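Grostton Family History Room: Questions About Parish Records

Which registers can I search?
Baptisms and burials for Skodthorpe, on 86 reels. Marriages are indexed separately.

How many requests may I submit?
Three per visit. Quote the reel number — 1015, for instance — on each slip.

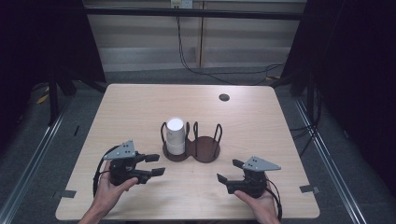
Page last changed: November

Do you hold records from Cáceres?
Only two volumes of transcribed passenger lists. Original spellings are kept, so search under every variant of the surname.

Can I order copies by mail?
Yes. Use the copy form and give the full entry reference.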